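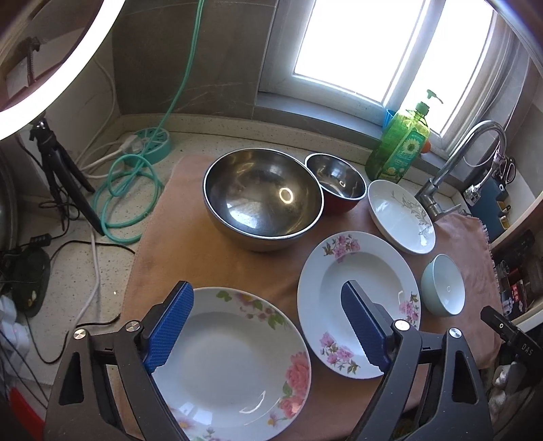 # Dropdown loses its selected value after the form posts back

Asked 16 Mar 2023 in Web Forms > Data controls

I've inherited an internal stock page from someone who has since left, along with his comments, most of which say "temporary". It has a dropdown of suppliers, filled from the database, and a Save button. Pick a supplier, press Save, and the record is written with the first supplier in the list. Every time. We now have 382 orders apparently placed with Brustum, who must think it's Christmas.

The loading code is as plain as it gets:

```
protected void Page_Load(object sender, EventArgs e)
{
 ddlSupplier.DataSource = GetSuppliers();
 ddlSupplier.DataTextField = "Name";
 ddlSupplier.DataValueField = "SupplierId";
 ddlSupplier.DataBind();
}
```

In the Save handler, `ddlSupplier.SelectedValue` is always 5, the ID of the first row. I've tried turning ViewState on, off, and on again in a sterner manner. AutoPostBack makes no difference except that the page now flickers.

Second, smaller thing: I'd like a "Please choose" line at the top. I added one in the markup and it vanishes when the page loads.

-- Gareth Kettle

## 3 answers

**Answer from lisier_dev** (accepted)

Page_Load runs on every request, including the one caused by your Save button, and it runs before the click handler. So the user picks Sowah, the page comes back, you rebuild the list from scratch, the choice is gone, and then you politely read the result. Wrap it:

```
if (!IsPostBack)
{
 // your four lines
}
```

Leave ViewState on, or the list will be empty after the postback and you'll be back here with a new question.

For the "Please choose" line, set `AppendDataBoundItems="true"` on the dropdown and give your item an empty value. Binding clears whatever was in the markup unless you tell it not to. Add a RequiredFieldValidator with `InitialValue=""` while you're in there, and check `Page.IsValid` before saving.

Fixing the existing orders is a matter between you and your backups.

**Answer from clividitz**

same problem here, I cleared my browser cache and it went away for a bit. worth a try

**Answer from tab_and_spaces**

The IsPostBack answer is right. One addition -- if the list has 926 suppliers in it, as ours did, ViewState carries the lot back and forth on each click. We turned it off for that one control and bound the list in Page_Init instead, on every request. The posted value is applied after Init, so the selection survives. Don't do both, or with AppendDataBoundItems you'll get everything twice.

> Comment from Gareth Kettle: Works, thank you. Only 36 suppliers here so I've gone with the first one. Also cleared the cache, for company.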